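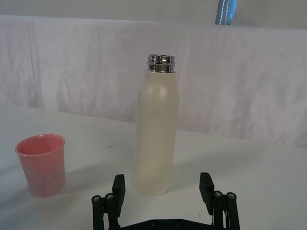 Cream bottle and pink cup on a white tabletop.

About Javuvo

Small skincare maker, Ballarat. Started in Rekha Semwal's laundry with one pot and a lot of borrowed jars. Now a proper shed, 14 of us, still no decent parking.

We make body lotion, hand wash and a lip balm that keeps selling out (sorry, more in April). Oat, olive oil, a bit of lemon myrtle. No glitter, don't ask.

Rekha does the recipes. Hwa-young Yeom runs orders and answers the phone, so be nice. 61 stockists across Victoria and Tassie, plus the Saturday market when the weather behaves.

Refills: bring any clean bottle, doesnt have to be ours. Labels off please.

Wholesale, minimum order is 2 cartons. Email is best, we're slow on the phone before 10am. Freight to WA takes a while, allow extra time at Chrismas.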